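Rullano drive-swap gripper kit, reviewed

Nurnbridge Equipment Notes
Server room > Handling > End effectors

Price as reviewed: £1,150 without arm
Supplied by: Henriques
Weight of gripper: 763 g
Our verdict: Wait for the next version

Henriques has been selling the Rullano to small data centres since July with the line that it "takes the night shift off your hands". That's a big promise for two fingers, a wrist camera and a licence key. You still have to find an arm to hang it on, and the price above doesn't include one, nor the mounting plate if yours has an odd bolt pattern.

What you do get is decently made. The fingers are stiff, the screws are ordinary hex-socket ones you can replace from any parts drawer, and the cable leaves the wrist on the side where it is least likely to snag. I've paid more for worse. The printed manual is thin and the diagrams in it belong to an older finger shape, so use the download.

Setting up took me most of an afternoon. The sales page says "under an hour", and I suppose it might be if your chassis is on their list. Mine wasn't. Each type of carrier needs its own taught approach, and the teaching tool, called Stamum, is sold as a yearly licence at £736 after the trial runs out. You have to read quite far down the order form to find that. 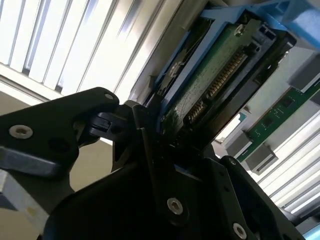
Space is the real trouble. A drive bay is a cramped place, with boards and connectors close to where the fingers want to go, and a gripper this bulky leaves little room for a poor approach. Henriques quotes a repeat accuracy for the fingers alone. I asked for a figure with the fingers on an arm, on a rack that has been leaned on for years, and was sent the same sheet again.

The wrist camera has a related fault. Once the fingers are in close they fill a good part of the view, and Stamum falls back on the last position it was sure of. It stopped and asked for help on 4 of my runs. Stopping is the right thing to do, but somebody has to be awake to answer.

Would I buy one? For a site with hundreds of identical chassis and an arm already on a rail, perhaps, after a long trial on scrap drives. For a mixed room like mine, no. A technician with a torch is quicker and doesn't need renewing every year.

In the box: gripper, two spare finger tips, wrist cable, hex key, Stamum trial code
Not in the box: arm, mounting plate, power supply
Warranty: one year, finger tips excluded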